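Unit 6: Model Years, Refreshes and Redesigns
Handout for the session on product cycles

Reading before class: the Bastine case packet, sections 1 and 2. Bring a calculator.

1. Three terms to keep apart

A redesign (or new generation) means a new body and usually a new or heavily changed platform. A refresh keeps the body structure and changes parts that bolt on: bumpers, lights, grille, seat trim, screen. A carryover year changes almost nothing apart from paint colors and the way options are grouped into packages.

Car articles use these words loosely. When a headline says "all new," check whether the wheelbase, the roof and the doors have changed. If the doors are the same stampings as last year, you are looking at a refresh.

2. The Fundo crossover

Our running case is the Fundo, a midsize crossover with three rows, built by Jetow. The first generation ran for eight model years. That is long for this class of vehicle, and it makes the case useful, as both a mild refresh and a larger one fit inside it.

Year 1: launch, one engine, two trim levels.
Year 4: first refresh. New headlights, larger center screen, no mechanical changes.
Year 6: second refresh. New transmission, revised dashboard, third trim level added.
Year 8: carryover, sold alongside early announcements of the second generation.

Note that the transmission arrived in the middle of a generation. Mechanical changes do not have to wait for a new body. Jetow already had the unit in production for its Bastine sedan, so most of the cost had been paid.

3. Controls and the dashboard budget

The dashboard is one of the most expensive parts to change in a refresh. The visible panel is cheap, but the ducts, wiring and airbag mounts behind it are not. Designers tend to leave the openings where they are and change what goes into them. A rotary climate control can get a new ring, grip or marking without any change to the hole it sits in. Moving the same control to a touch screen frees up panel space, but it adds software work and a round of driver distraction testing.
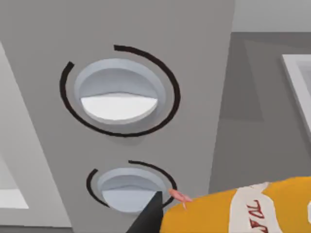
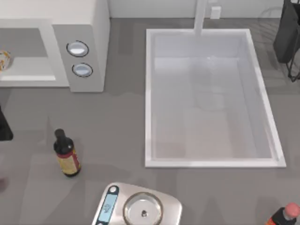 Fig. 6.1 and 6.2. Round controls in computer-rendered views: two knobs on a gray panel (first), two buttons on the front of a white appliance (second).

On the Fundo, the Year 6 dashboard kept its rotary temperature and fan controls. The radio tuning knob was dropped. Owner surveys in the packet show more complaints about the missing tuning knob than about the new transmission. Read table 3 before you decide how much weight to give this — the sample is small.

4. Lead time

Jetow's supplier for interior parts, Cârstea, needed 14 months from signed drawings to first production parts. Tooling for the outer body took 18 months. A refresh planned for Year 4 therefore had to be approved during Year 2, when there was little sales data to work from. This explains why first refreshes often fix things that reviewers complained about at launch and miss things that owners complain about later.

5. Worked problem

A refresh costs $40 million in tooling and engineering. Each refreshed vehicle brings in $800 more margin than the old one would have.

Break-even volume = 40,000,000 / 800 = 50,000 vehicles

If the company sells 25,000 a year, the refresh pays back in two years. Now repeat the calculation with a margin gain of $500, then decide whether you would still approve it with three years left in the generation.

6. For next time

Write one page on whether Jetow should have brought the transmission forward to Year 4. Use the lead times in section 4. Hybrid versions are covered in Unit 7, so leave them out.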